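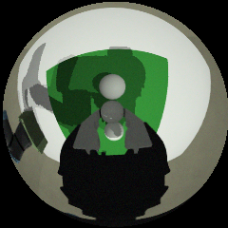
About Us

Skoltden is a small museum of local elections. We collect what gets left over when the voting is done: yard signs, palm cards, matchbooks, nail files with a candidate's name on them, and one very large papier-mâché rooster from a county surveyor's race that went badly for everyone.

Presidents are well covered elsewhere. We wish those museums every success and we have mailed them several boxes of things that belonged with them. Our subject is the rest of the ballot, meaning school boards, water districts, sheriffs, township clerks, the library levy, and the person who wanted to be coroner so much that he had potholders made.

How We Got Here

The museum began in the back of the Kettle Building, a former hardware store that still has the nail bins. The founding gift was a garage. More exactly, it was the contents of a garage, whose owner had worked on campaigns for most of a lifetime and had never thrown away so much as a stamp. The family gave us until the end of March to clear it out. We needed until the middle of May, and we remain on speaking terms with nearly all of them.

We spent the first year sorting buttons on borrowed card tables and arguing over what to do with bumper stickers that were still attached to bumpers. (We keep the bumper. There are four so far, and they take up more room than you would think.)

The Collection

At last count we hold 3403 cataloged objects. The uncataloged ones are in the basement and we prefer not to guess. The oldest is a printed ticket from a village trustee election, handed out by the party so voters wouldn't have to trouble themselves with choices. The newest tend to arrive the morning after an election, often through the mail slot, sometimes with a note asking us not to say who sent them.

Visitors usually ask to see the Pikonex drawer first. Pikonex was a proposed sewer and stormwater authority that appeared on the ballot three times under that name, which a consultant had chosen and no voter could pronounce. It lost three times. Both sides printed heavily, and the drawer holds 178 pieces, including a jigsaw puzzle of the proposed service area. One piece is missing. It is the treatment plant, and each side blames the other.

The Pridine Room, at the front of the building, is where we put up changing exhibits. The current one is called "Paid For By," and it is made up entirely of the small print at the bottom of things. Magnifying glasses are on a hook by the door. Please put them back on the hook.

What We Don't Do

We don't endorse anyone. We don't take sides on races that are over, even the ones people still bring up at the front desk. We don't appraise your buttons, though we will say "oh, that's a nice one" and mean it. We can't accept signs that are currently standing in somebody else's yard.

Schools and Groups

Groups of up to 30 can book a morning visit, which includes the exhibits and an hour with the old lever voting machine. Students pick their own candidates and issues. Past winners have included a dog, a longer lunch, and a write-in campaign for the bus driver, who served with distinction until it was time to leave. Lunches can be eaten at the tables by the nail bins. There is no gift shop, but there is a bowl of duplicate buttons, and each visitor may take one.

Giving Us Things

Please write before you ship. Tell us the office, the place, and the year if you know it. "Before 2000" is a perfectly good answer, and better than several we've had. We are short on judicial races and anything in cloth. We have enough emery boards.

Page last updated May 2, 2023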